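Budgeting for a second hand-held gripper for cloth folding, what am I missing?

Posted in: Equipment and planning

We're a small group in Hurkdale recording towel handling by hand, so that an arm can be trained on it later. At present we have one hand-held gripper with the ribbed magenta fingers, and one person does all the recording. I have been asked to put in a budget for a second unit by the end of February. The work is picking up and folding small towels on an ordinary table.
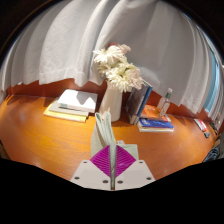 Same green towel in both, held in the jaws in the first and flat on the table in the second.

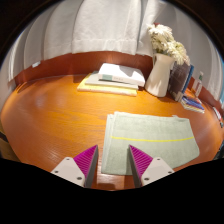
I have two quotes. Pelteo want £500 for the gripper with camera mount and one set of fingers. Steromine are dearer but include a case and 4 spare pads. Neither price has the camera in it. My total is fixed and I would like to keep £200 back for spares and towels.

Is it better to buy the same make as the one we have (Pelteo), or does it not matter? And what do people normally forget to put in?

3 answers

Answer 1 (accepted)

Buy the same make. If the finger plates or the camera position differ, you end up with two kinds of recording and have to keep them apart. We mixed makes for a while and lost a good part of the spring sorting it out.

Things I would put in the budget:
Camera and lens, same model as the existing one. Check it is still sold before you order the gripper.
Memory cards and a reader.
Spare pads. Soft ribbed ones wear at the tips first, and on thin cloth you notice it early. We change ours after 9 weeks of daily use.
Screws for the finger plates. They are small and they get lost.
Delivery and VAT. Ask Pelteo if the quote includes them, ours didn't.

£200 for spares is fine for one unit but tight for two. I would get it up a bit if you can, and take it out of towels, as you can buy those anywhere.

Also ask for the lead time in writing. If it lands after your budget year closes you may have to apply again.

Answer 2

Have you looked at Jadoon? They hire by the month. Don't know what they charge now.

Answer 3

Agree with the first answer about matching makes, but I'd look at staff time before buying anything. A second gripper only helps if there is a second person to hold it. With one person recording you would do better with spare fingers, a second camera and more cards, so a fault doesn't stop you for a week. The Steromine case is nice to have but any padded toolbox does the job.

Comment on answer 3, from the original poster:
There will be a second person from April, mornings only. Have asked Pelteo about VAT and the lead time. Jadoon only hire out full arms at the moment, so that one is out.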